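Is the Sirkura suturing add-on worth its licence? Group project report, second year

3. What we were told we were getting

The Sirkura package is sold to teaching labs as "hands-off suturing". Kusov, the reseller, quoted us 500 pounds for a term's licence, plus pads and thread. Their brochure says the software places, pulls and ties each stitch and that the user only has to mark the wound. We found the word "only" generous. Setting up the first session took us until four in the afternoon, and the manual skips from page to page as if half of it had been lost.

Our test was simple. Mark a straight cut, start the routine, write down every time a person had to step in. Stitches had to be knotted, and we did not count the ones we finished ourselves.
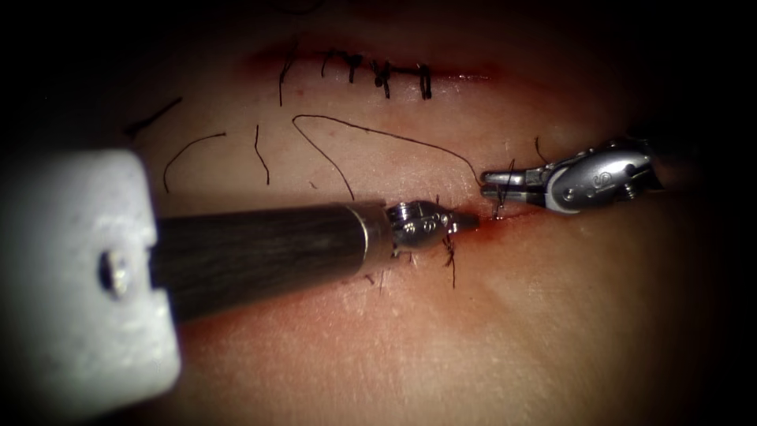 Vidmar disagreed with this rule when we showed a draft. A stitch finished by hand still saved you the first half of the work, so give the thing some credit, and anyway your students will never be left alone with it. We kept the rule. The brochure does not say "first half".

4. Results

Over the term we logged 301 attempted stitches. The software completed 262 of them without help by our rule. Kusov's own sheet claims a better rate, but it does not say what kind of pad was used or who was doing the marking, so we can't compare the two.

Most of the stoppages came from thread handling. Long tails are the weak point, and the routine has no step for clearing old ends out of the way before it starts the next loop.
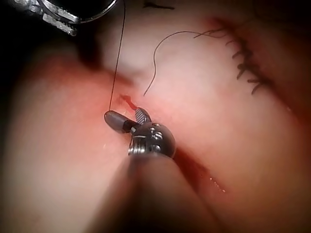
The cheaper Amau kit has the same gap, though it costs 200 pounds and promises a lot less. We would want to try both on the same pads before telling the department to pay for either.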